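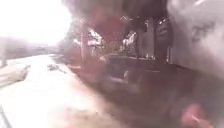

How to clean the inside of a windshield

The inside of a windshield gets dirty even if you never touch it. Plastics in the dashboard give off vapor that settles on the glass, and breath, skin oil and road dust stick to it. The film is hard to see at night in the garage. With a white sky and pale pavement throwing this much light it is easy to see, and a small dark thing lying on the road gets harder to pick out. Cleaning it takes half an hour the first time and ten minutes after that.

What you need

Two microfiber cloths with a short, flat weave. I use the gray Pakzad ones, but any cloth sold for glass will do. Fluffy drying towels leave lint.
A spray bottle.
Rubbing alcohol, the 70 percent kind from the drugstore.
Distilled water. Tap water leaves spots where I live.
Ammonia-free glass cleaner. Closine is fine and so are most others. Check the label if you have window tint, which ammonia can damage.
An old bath towel to cover the dashboard.

Mixing the first wash

Put 100 ml of distilled water and 50 ml of rubbing alcohol in the bottle and shake it. Label the bottle. You will have some left over, and it keeps for months with the cap closed. Open the doors while you work and keep the spray away from the screen, leather and any glossy trim.

Step 1. Park in the shade and let the glass cool. On hot glass the mix dries before you can wipe it, and you end up with streaks. Early morning works well from May on.

Step 2. Lay the towel over the dashboard and push the edge down into the gap at the base of the glass.

Step 3. Fold the first cloth in 4 and spray the cloth, not the windshield. Two or three squirts should make it damp. If it drips it is too wet.

Step 4. Sit in the passenger seat. From there the steering wheel is out of the way and you can reach most of the glass. Wipe side to side from the top down, overlapping each pass. Turn to a clean face of the cloth when the one you are using looks gray.

Step 5. For the bottom corners, turn your hand over so the back of it faces the glass and push the cloth down with your fingertips. Some people use a reach tool with a pad on the end. I had one from Vundero and the pad kept coming off, so I went back to using my hand.

Step 6. Repeat the whole wash with a fresh part of the cloth. In a smoker's car or a nearly new one, plan on a third wash.

Step 7. Spray a little glass cleaner on the second cloth and wipe up and down this time. If a streak is left and it runs up and down, it came from this pass. If it runs across, it was left over from the wash.

Step 8. Buff with a dry side of the same cloth until it slides without dragging.

Around the mirror and sensors

Don't press on the mirror mount. Many cars have a camera housing behind it, and the small window in front of the lens should be left to whatever the owner's manual says. Wipe up to the edge of the housing and stop.

If it still looks hazy

Check the outside first. Wiper smear looks a lot like inside film. Next, suspect the cloth. Fabric softener coats microfiber and puts a film right back on the glass, so wash the cloths on their own with plain detergent and air dry them. Haze that stays put after both sides are clean may be fine pitting from sand, and no cleaner will take that out.

I do mine once a month in summer and every other month in winter.

Kamran Farahani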